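Hubert Hauser

Thread on the play grocery corner, mostly about bags. A few people wanted to know what we use and how we pack it, so I'm writing it down once.

The thin plastic bags come in a pack of 200. They're the pink see-through kind with fruit on them and 开心 in red, which means happy. I bought them for the print and kept buying them for the long handles.
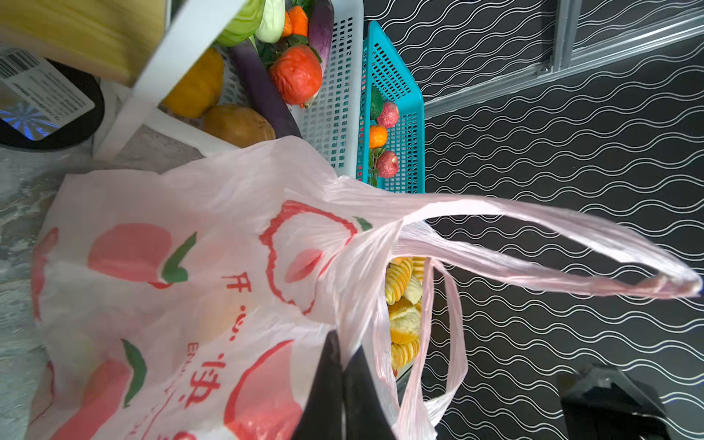

Fruit-print bag on its side, yellow play food showing at the mouth.

They do wrinkle. I used to flatten each one after use and fold it into a square, and I stopped doing that in September. Now they go loose in a drawer and I shake one out when I need it.

Opening them is the slow part. The two sides cling together, and if you pull on the handles alone the mouth closes up. Pinch one side just under the handle, pinch the other side the same way, then pull apart. Once there's air in it you have a few seconds before it folds over again.

18 replies

Put something with weight in first and the bottom stays down. After that the order matters less than people think, because none of our fruit bruises. I still pack it as if it did. Heavy and round on the bottom, bread last.

The dragon fruit is the exception to everything. It has points all over and they catch on thin plastic. Yuzuki Nishimura told me to put it in stem end first so the points slide the right way, and I've torn fewer bags since.

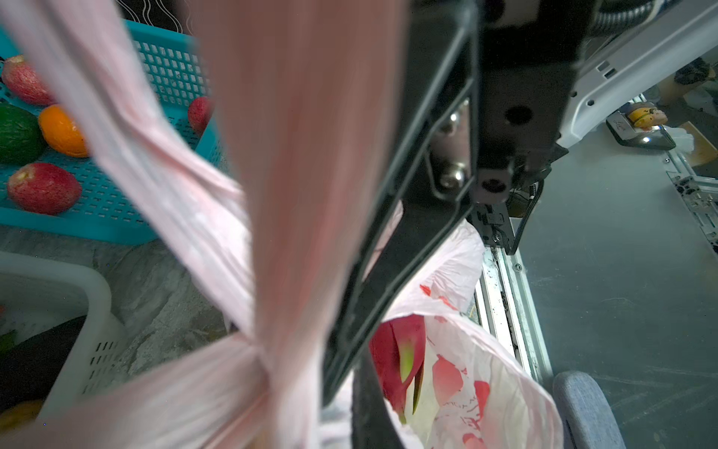 If a bag does tear near the bottom I double it. If it tears at the handle I throw it out. A taped handle lasts one trip – I've tried clear tape, cloth tape and a staple, and the staple was the worst.

Fruit and vegetables get separate baskets, teal for fruit and gray for vegetables. It was the other way around for a while and it made no difference, but two people learned it this way and I'm leaving it alone.

The cabbage lives in the gray basket and takes up more room than anything else there. The eggplant has to go in lengthwise. Carrots fill whatever gaps are left. I don't sort the small stuff any further than that. You can spend a whole afternoon sorting carrots and it lasts until the next person reaches in.

7 replies

Somebody wanted to know about cloth bags. Yes, we have cream canvas totes as well. They stand up better once they're full and much worse when they're empty. Dexter Dimaculangan folds the top edge outward into a cuff before he loads one, and that works. I forget to do it most of the time. 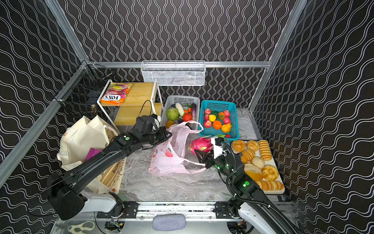 The other problem with the totes is that things get left inside. Check them before you fold them. Last month I was missing a pack of snacks for a week and it was at the bottom of a tote the whole time.

Candy stays on the wooden shelf, away from the baskets. It's a light bag and slides off anything tilted. I wouldn't put it under fruit even in a play store.

Bread was the hardest to find a place for. In a basket, the rolls and the donut roll to one end and you have to dig. Laid out on a flat white board you can see all of it and pick up one piece at a time. The board also tells you at a glance if a bun has gone missing.

Tying off: bring both handles up level, cross them once, tuck one through and pull. One pass is enough for carrying across a room. Two passes if it's going in a car. Leave some slack above the food, or the knot pulls the sides in and the bag leans.

23 replies

To get a full bag to stand up by itself, hold it by the knot, let the bottom touch the table, and wiggle it before you let go. The food settles out to the corners. If it tips, there's usually something round sitting right in the middle.
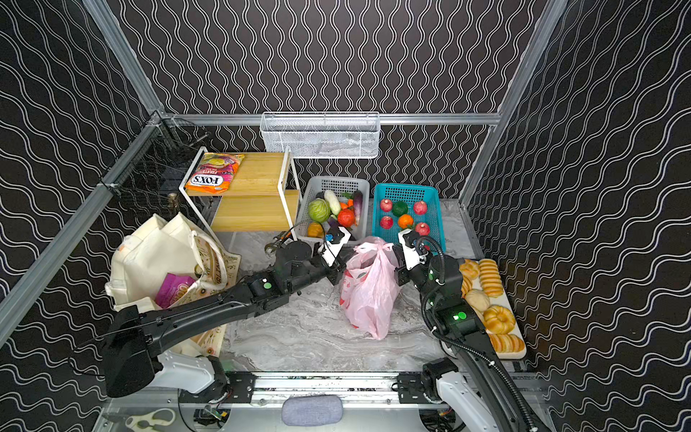 Bag tied and standing in front of the baskets. Bread over on the white board.

Putting it all away takes me longer than packing it. Fruit first, then vegetables, then bread, then the bag goes back in the drawer if the handles are good. I untie the knots with my fingernails. A fork works too, but it pokes holes.

I'll add to this if I find a better way to store the totes. Hooks have been suggested. The wall basket has also been suggested and I haven't decided.

112 shares · 75 comments
Last updated 4:40 p.m.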